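Butgate Colour Names

A small, tidy list of 578 everyday colour names gathered from fabric shops and paint counters in Wisbridge and Renville, and we're so pleased to finally share it!

What you get
colours.csv: name, hex value, where we found it
pairs.csv: names that people mix up (teal and petrol, oh my)

Spelling is "grey" throughout, and please keep it that way in pull requests. Hex values were matched by eye under daylight, so treat them as a friendly starting point. 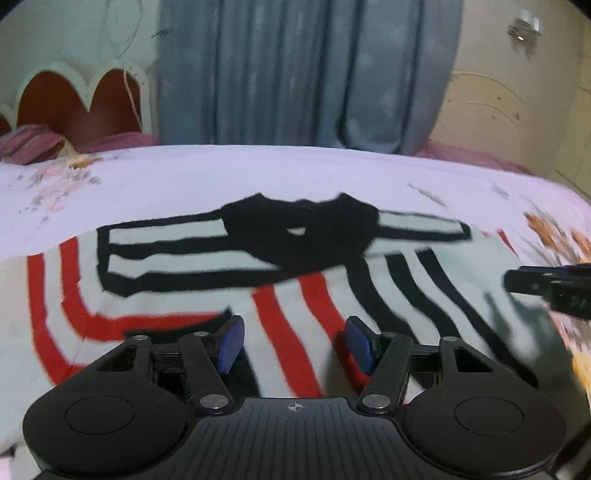 The July update added 60 names for greens, my favourite batch so far. Lepik mode, for sorting by warmth, is still a bit wobbly, but do try it.

Last updated 16 December 2021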